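Process Measurement and Control, Part Two
Handout for the unit on cascade, ratio and feedforward control

Welcome back, everyone. Before we start, a small word about how to use these notes. They follow the order of the sessions fairly closely, but I tend to wander when I'm talking at the board, so some of what you'll read was said in a different order and one or two bits were never said at all because we ran out of time. Please read the whole handout before you begin the tuning exercise at the end. If you missed the unit on single-loop PID, go back and do that one first, as I'm going to lean on it rather heavily.

Where we left off

You'll remember that in a single loop we have one measurement, one controller and one final element, usually a valve. The controller looks at the measurement, compares it with the setpoint and moves the valve. That is a perfectly good arrangement for a great many jobs and I don't want anybody to come away from this unit thinking that a plain loop is somehow old-fashioned. Most of the loops you meet in your working life will be plain ones, and most of those will be flow loops.

The trouble starts when the thing we care about responds slowly and the things that upset it happen quickly. A feedback controller can only act once the measurement has moved. If the measurement takes several minutes to show that anything is wrong, then for those several minutes the controller sits there quite content while the process drifts away from where you'd like it.

Our running example is the jacketed vessel at the Jirnby works, which some of you have already met in the simulator. It is a stirred tank with a steam jacket. We want to hold the temperature of the liquid inside. Steam comes in through a control valve, warms the jacket, and the jacket warms the contents. The contents are heavy, the wall is thick, and the whole thing takes its time.

Now suppose the steam header pressure drops, say because another user on the site has opened up. Our valve hasn't moved, but less steam is going through it. The jacket cools first, and only a good while later does the temperature of the contents begin to sag. By the time the controller notices, there's already a lot of missing heat to make up, and it will probably overshoot on the way back - I expect you've all seen that slow, lazy swing on the trend.

Cascade control

The idea of cascade is to catch the upset nearer to where it comes in. We put a second measurement somewhere between the valve and the thing we care about, give that measurement its own controller, and let the first controller set the target for the second.

On the Jirnby vessel we could measure steam flow, or steam pressure in the jacket, or jacket temperature. Whichever we choose becomes the inner loop, also called the secondary or slave loop in older books. The contents temperature controller becomes the outer loop, or primary. Its output no longer goes to the valve. It goes to the setpoint of the inner controller, and the inner controller moves the valve.

Go back to our drop in header pressure. With a steam flow inner loop, the flow falls, the inner controller sees it within a second or two and opens the valve until the flow is back where it should be. The contents hardly feel it. The outer controller may never know that anything happened, and on the trend you'd be hard pressed to find the place.

A few things have to be true for this to be worth the money and the trouble:

1. The inner loop must be a good deal quicker than the outer one. People like to quote ratios, and three to one is often given as the least you can get away with. I'd be happier with five or more. If the two loops run at similar speeds they will fight, and you'll get a cycle that is very tiresome to cure.

2. The main upsets must enter inside the inner loop. If your trouble comes from changes in the temperature of the cold feed to the vessel, a steam flow loop won't help you at all, as the steam flow was never wrong.

3. The inner measurement must be one you can trust. It doesn't need to be terribly accurate, as the outer loop will make up for a steady error, but it must be repeatable and it must not be noisy. An orifice meter running near the bottom of its range is a poor choice, and I have seen more than one cascade switched off for good on account of it.

Starting up a cascade

Always from the inside out. Put both controllers in manual. Get the process somewhere near where you want it by hand. Put the inner controller in automatic with a local setpoint and let it settle, and tune it if it needs tuning. Only when you're content with it should you switch it to remote setpoint (the cascade position) and bring in the outer controller.

There is a catch at the moment of switching. If the outer controller's output doesn't match the inner controller's present setpoint, the inner loop gets a sudden jump and the valve goes with it. Modern controllers look after this by making the outer output follow the inner setpoint whenever the cascade is open. It goes by several names, of which output tracking and initialisation are the two you'll meet most often. On the older Gresus units in the teaching lab you have to line the two up yourself, and I'd like each of you to do it by hand at least once, even though it's fiddly, so that you know what the automatic version is doing for you.

The same thinking applies to windup. If the inner controller has its valve wide open and can do no more, the outer controller ought to be told, otherwise its integral action will go on adding and adding to a setpoint that cannot be met. When things finally recover it has all of that to unwind. Check your own system's manual for how the limit is passed back up. Please don't assume that it is.

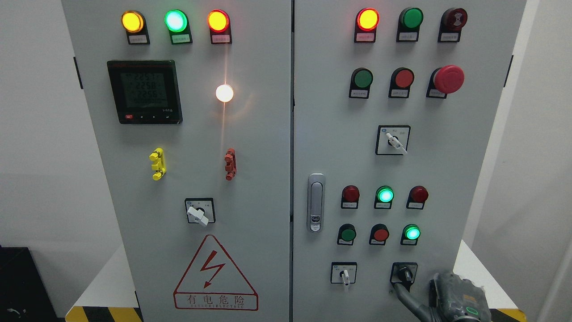 Ratio control

Ratio control is the simplest of the three and we shan't spend long on it. We have two streams and we want one to follow the other in a fixed proportion. The stream we don't control, or don't wish to, is called the wild flow. We measure it, multiply by the ratio we want, and send the result as the setpoint to a flow controller on the second stream.

Blending is the obvious use, and fuel and air to a burner is another, though burners bring safety matters with them that belong in a different unit altogether.

Do take care to calculate it in this direction, with the multiplication outside the loop. You'll sometimes come across drawings in which the two flows are divided and the quotient is fed to a controller as its measurement. It looks neat on paper. The snag is that the gain of the loop then changes with the wild flow, so that a controller tuned at full rate becomes sluggish or jumpy at other rates, and if the wild flow falls to nothing you are dividing by zero.

Check your units as well! I set a question on this every year and every year a good number of papers mix mass flow and volume flow. If the densities of your two streams differ, a ratio of two by volume is not a ratio of two by mass, and if the temperatures wander then the relation between them wanders too.

Feedforward

With feedforward we measure the upset itself and act on it before the process has had time to respond. Going back to the vessel, if the cold feed varies in flow, we can measure it, work out how much extra steam will be wanted, and add that to the steam flow setpoint straight away.

The sum needn't be complicated. A plain heat balance gives you the steady part. For the Jirnby vessel, the heat needed is the feed flow times its specific heat times the rise in temperature, and the steam needed is that heat divided by the latent heat. Put in your numbers, find the gain from feed flow to steam flow, and you're most of the way there.

The remaining part is timing. The feed change and the steam change do not reach the contents at the same rate. Cold feed goes straight into the liquid, whereas the steam has to warm the jacket and the wall first. If you make the steam change at the very same moment, you will still get a dip. A lead-lag block lets you give the steam an extra push to begin with, which then dies away. Start with the lead and the lag equal (so that the block does nothing), look at the shape of the disturbance that's left over, and adjust from there a little at a time.

Feedforward is never perfect, so we nearly always keep the feedback controller as well and add the two together. The feedforward takes out the bulk of the upset, and the feedback tidies up what's left. That also means you can be fairly relaxed about the accuracy of your heat balance. Getting eight-tenths of the way there is a very great improvement on waiting.

Exercise for next time

Load the Eleo simulator and open the vessel model, case 24. Run it first with the single loop and put in the step in header pressure. Save the trend. Then set up the cascade, inside loop first, and put in the same step. Save that trend as well, on the same scales please, or they can't be compared.

Next, go back to both arrangements and put in the step in cold feed flow. Write a paragraph or two on why the cascade does so little for you here. Add the feedforward, with the gain from your own heat balance, and try at least two settings of the lead time.

Bring your trends and your working on paper. I don't mind at all if the tuning is rough so long as I can see how you got there, and if your loops are cycling, bring that too and we'll look at it together at the start of the session.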